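Senetti (band)

Senetti are an American indie pop and electronic group from Drirkotville. The group began as a home recording project and became a full live act after its first self-released EP. Its music combines drum machines, clean electric guitar and close vocal harmony. All of its records have been issued by Campos, a small independent label based in the same town.

History

The members of Senetti met in a high school jazz band and started writing songs together after graduation. Their early recordings were made on a four-track cassette machine in a rented room above a shoe repair shop. A few of these songs were passed around on home-dubbed tapes, and one, "Lower Field," was played on local college radio.

Campos signed the group on the strength of that song and released the EP Paper Weather in April. The first pressing was limited to 592 copies on cassette and sold out before the end of the summer. A second pressing on vinyl added 2 tracks left over from the same sessions.

The group's first album, Steltaler, takes its name from a defunct brand of reed organ that is heard on most of its songs. It was recorded live in the studio, with vocals added later. Reviewers in the regional press praised the arrangements but were divided on the length of the closing track, "Porch Light," which runs for more than eleven minutes.

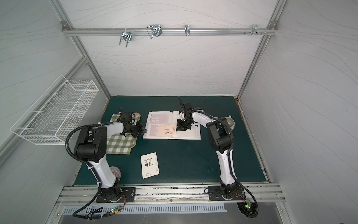 Senetti's second album, Workroom, marked a move toward sequenced rhythm and shorter songs. The reed organ was dropped except on the opening track, and most of the bass parts were played on a keyboard. The lyrics deal with repeated tasks and shared labor, and several songs are written as duets in which the two singers trade single words. The lead single, "Side by Side," describes a pair of white mechanical arms set next to each other on one rail, with a checkered cloth on the table between verses of plain instruction. It became the group's most played song on college stations and is usually performed last at concerts.

Musical style

Senetti's songs are mostly in major keys and at medium tempo. The vocals are recorded without much reverb and placed high in the mix. The group has named church music, early synth pop and country duets as influences. On stage, the programmed parts are played from a single drum machine, and the rest is performed live.

Live performances

The group toured as a trio until the release of Workroom, when a second guitarist joined for concerts. Its largest headlining show took place at the Drirkotville Armory on Jan 22, 2023, with a paid attendance of 2167. A recording of the concert was later released by Campos as a download.

Discography

Paper Weather (EP, Campos)
Steltaler (album, Campos)
Workroom (album, Campos)
Live at the Armory (download, Campos)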